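We use cookies to remember your settings and see which pages get read. Accept all - Manage choices

Packets, bins and getting the table back

Quick one tonight, bit of a jumble. December 2023 and the kitchen is in its usual pre-holiday state, so this is packets mostly. Soup packets, seasoning packets, gravy, yeast, cocoa, the little drink mixes. Anything flat and slippery that won't stand up by itself.

My old system was a drawer. Bad system. Everything slid to the back, went under the drawer divider, turned up two years later. Found a taco seasoning in there from before we moved to Erkley. Used it anyway. Fine.

What works better - a straight-sided container, stuff packed upright like file cards, and packed snug. Snug matters more than the container does. If there's slack they slump, and once one slumps they all go.

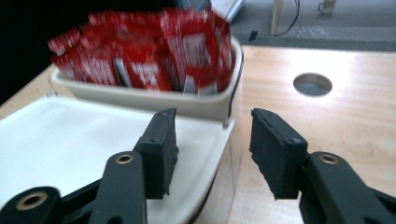

Red packets in the beige bin, white tray next to it.

Sizing. Take a packet with you to the store. Really. I bought a set of Halim bins by eye and they were a half inch too shallow for the tall ones, so every packet stuck out the top and the shelf above scraped them. They hold clothespins now. You want the bin wall to come up at least two thirds of the packet. Higher is ok if you can still get your fingers in.

Plain plastic over baskets for this. Gravy powder leaks, it always leaks, and it gets in the weave. Plastic you rinse, dry upside down, done. Dry it properly, paper packets stick to a damp bottom and then tear when you pull.

Bundle same with same. All one kind together before you start on the next. I tried alphabetical once, lasted till the first grocery trip. Color is easier, most brands keep one color for one flavor and your eye goes to it. New ones in at the back, take from the front. Date facing you if it's printed somewhere you can face.

Opened packets go in a seperate jar. Fold twice, clip, jar. Don't put them back with the sealed ones or you get paprika on everything.

The tray. Get a tray! Flat one, nothing fancy, light color so you see crumbs. Things that are being sorted go on the tray, things that are done go in the bin. When someone needs the table you pick up the tray and walk off with it. Mine came from the Nullach outlet, two for the price of one, other one lives under the dish rack.

Also good for:
- decanting rice, the strays stay on the tray
- holding the mail until after dinner
- kids and glitter, kids and anything
- muffin tins going in and out of the fridge

Evelien Dijkstra wrote in to say she lines hers with a damp cloth so jars don't skate when she carries it up stairs. Tried it, works, wring the cloth out hard first.

Labels. Masking tape and a marker. I had a label maker, the Clunberg one, and the labels were lovely and I never changed them, so the bin marked SOUP had birthday candles in it for a year. Tape you'll actually peel off and redo. Stick it on the front wall low down, not on the rim where your hand goes.

How many packets is too many - I did count once, June clearout. 128. Two people live here. Some of them had gone solid, you could knock on the counter with them. So now one bin, and when the bin's full I stop buying. That's the whole budget system.
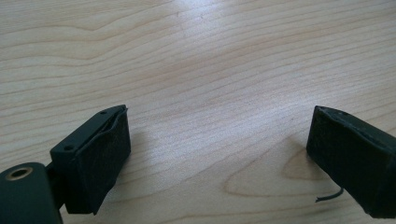
Now the table itself. Pale wood shows everything if you get down low and look across it toward the light, so do that before you say it's clean. Looking straight down you miss half of it. Crumbs first, with a dry cloth or a soft brush, and go with the grain. Then a cloth barely damp, drop of dish soap in the water. Then dry. Don't let it air dry, you get streaks and it looks worse than when you started.

No vinegar on a finished top, not regularly anyway. No scrubby side of the sponge ever. It takes the shine off in patches and you can't put it back without redoing the whole thing, ask me how I know.

Little dark specks that don't wipe off - try a fingernail through a cloth, or a plastic card held nearly flat. Dried sauce usually lifts. If it doesn't it's in the wood, leave it be.

Sticky ring from a tape or sticker, dab of cooking oil, wait ten minutes, wipe, then soap. Test it underneath first.

Fine sandpaper question, from Štěpánka Danko: no, 3000 won't fix a white heat ring by itself. It'll polish the finish around it and the ring's still there. Try a warm iron over a dry dish towel, no steam, couple seconds at a time, keep lifting to check. If the top is veneer go extra easy, glue doesn't like heat.

Chair felts while you're down there. They collect hair and grit and then they scratch. Pull the hair off with tweezers or just swap them, a sheet you cut yourself is cheaper then the precut dots.

Spice jars next time, if I get the rack back on the wall. Screws are in a cup somwhere.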